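Jivley Kitchen Letter
May | by the Jivley kitchen desk

Red lentil soup without cream

Many readers asked us for a soup that is filling but has no dairy in it. We tried several ways this spring, and the one we like most is made with red lentils, carrots and a little lemon. It needs one pot and it is ready in less than an hour.

Rinse 8 ounces of red lentils until the water is almost clear. Cook one chopped onion slowly in olive oil, then add three carrots, two cloves of garlic and a spoon of cumin. Put in the lentils and 6 cups of vegetable broth. Let it simmer with the lid half open.

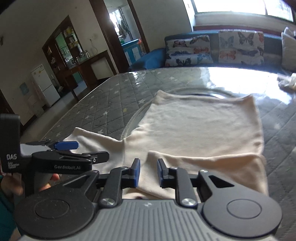

When the carrots are soft, blend only half of the soup and mix it back. In this way it becomes thick, but you still have something to chew. Add the lemon juice at the end, off the heat. I made the mistake to boil it once, and the taste was flat.

The cumin we use is from Varghese, the small spice shop in Arkdale. Any fresh cumin will do the work. The soup keeps for three days in the refrigerator, and it gets thicker, so add some water when you warm it.

Next month we write about cold noodles with cucumber.

You receive this newsletter because you signed up on our website. Unsubscribe at any time.
© Jivley, Arkdale | Contact | Back to top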